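**Lashari wire-mesh basket, large - bought from Provelance**

I ordered this in June to replace a plastic tub that had split down one corner. It has been in use ever since, so this is a long-term review and not a first look.

The basket is rectangular, silver, with a fine mesh and a rolled rim. The rim is the best part. I had a cheaper one before the plastic tub, from the market at Brirbridge, and the cut ends of the wire caught on everything. On this one I can drag a knitted blanket over the edge and it doesn't snag.

The listing says it is 400 mm long. Mine measured slightly under that on the inside, so check if you need it to fit a particular shelf. It weighs roughly 600 g empty and is easy to carry with both hands. There are no handles, and I do miss them when it is full.

Small things are the weak point. The mesh is fine enough that nothing drops through, but anything little goes straight to the bottom and you have to tip the lot out to find it. Soft toys and balls are no trouble. Ours also ends up with drink cans in it, and those left a few faint scratches on the inside. Marks wipe off with a damp cloth.
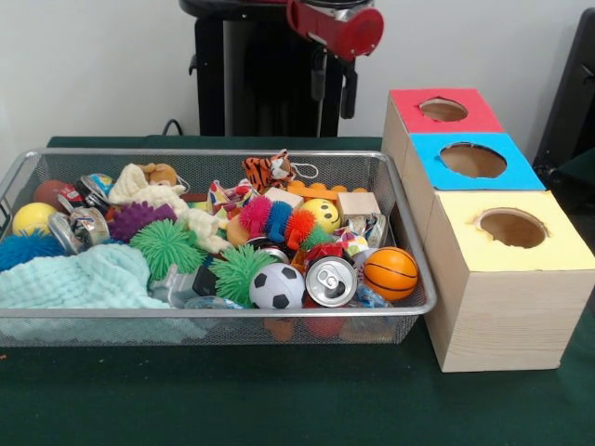 *Full load: plush toys, spiky balls, the teal blanket and a couple of crushed cans.*

I paid 40 pounds, and the larger Evo version was 65. I looked at both and the Evo has handles but a coarser mesh, so I would still pick this one for toys. For blankets alone I'd save the money and get a fabric bin.

Four stars. It loses one for the missing handles.

Mehwish Soomro, 2024-03-01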